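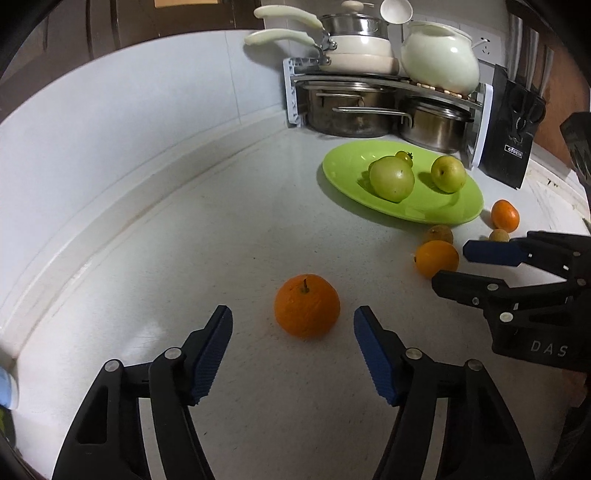 ## New pads on the kitchen grippers

Quick one from the Sernano bench! We spent most of January fussing over the fruit-sorting setup for Nellasholm, and both grippers are now wearing blue pads. I'm pretty happy with them (my thumbs less so, those little pivot caps are fiddly). The old pads on our first pair lasted 242 pickups before I started seeing oranges slide, so I've put a pad check on the sheet for every 29 runs.

The routine takes me 9 minutes. I wipe the ridges with a damp cloth, open and close the jaws by hand, and feel for any slop in the black links. If one side lags, I back the pivot off a hair and try again. Oranges are my favorite test because they're round and they roll if the jaws don't meet them evenly!

Next up is the small stuff. I want five clean grabs in a row on something tangerine-sized before the kit goes over to Ondieki, and the spare pads are on order from Jalleo.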